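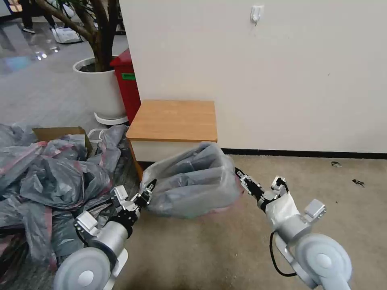 Justinas Grigaitė wrote on 15/03/2025:

> I'll believe in a household robot when it can deal with plastic bags.
> Dishes I can almost see, a plate stays the shape of a plate. But a
> bag has no shape until you grab it and then it has a different one.
> We've been promised the home helper for as long as I've been on this
> list and I still put my own bin liners in. Has anybody seen one do a
> chore start to finish, at normal speed, with no engineer hovering?
> I'm asking because my sister-in-law wants to put money into one of
> these outfits and I'd like to tell her something sensible.

Hi Justinas, hi all,

Start to finish at normal speed with the engineer out of the room? No, I haven't, and I've gone to look at a fair few of these now. But I think you picked the right chore to be grumpy about, so let me have a go at it.

Bags are rotten. I worked nine years in the packing room at Drulia (garden supplies, mostly, and a sideline in bin liners and drawstring sacks) and we mechanised nearly everything except the bit where somebody takes a heap of bags and gets them folded and into another bag. Management got a quote every couple of years. The last one I saw came with a promise of 700 bags an hour, and the small print said they had to arrive flat, facing the same way and not stuck together. Well, if they arrived like that we wouldn't have needed the machine! A person on our bench who'd been at it a month could do it while telling you about their weekend.

What makes it hard, as far as I can tell, is that you do most of it by feel. You rub the top edge between finger and thumb until the two layers slide apart, and you couldn't say how you knew they had. Then there's the clear bag you're packing into, which is hard enough for me to see the lip of under our old fluoro tubes, never mind a camera. And a dark bag on a pile of dark bags is just a pile. Where does one stop and the next one start?

Fingers do seem to help. The older kit I saw at Lisell was all two-jaw pinchers and suction cups, lovely on cartons and hopeless on anything floppy. With a proper hand you can at least hold the mouth of a bag open with one and push things in with the other, the way we'd do it. Whether the hand can feel what it's holding is another matter, and that's what I'd get your sister-in-law to ask about. I'd also ask how many tries went into the nice video. Miah from the old list (the one with the greenhouse forum, not the other Miah) reckons the going rate is some 20 tries for every one you get shown. I can't vouch for that but it made me laugh.

On the home side I'm a bit more hopeful than you – not for this year, but hopeful. A factory wants the same job done 1,000 times without a miss. At home I'd put up with slow. If it took 40 minutes to put the shopping bags away while I was out at the footy, I wouldn't care, so long as it didn't tread on the dog. What I couldn't put up with is having to tidy up before it can tidy up, and every one I've seen so far wants a bit of that.

There was a mob called Truno taking names for a home trial, and I put mine down in March last year and have heard nothing since, apart from a newsletter with a lot of adjectives in it. If anyone else here signed up and got further than I did, I'd love to hear what they had it doing. Laundry doesn't count unless it did the fitted sheet.

Justinas, tell her to ask for an uncut hour of footage before she signs anything. And to bring her own bags along to the demo – the thin grey ones from the two-dollar shop, straight off the roll.

Cheers,
Bron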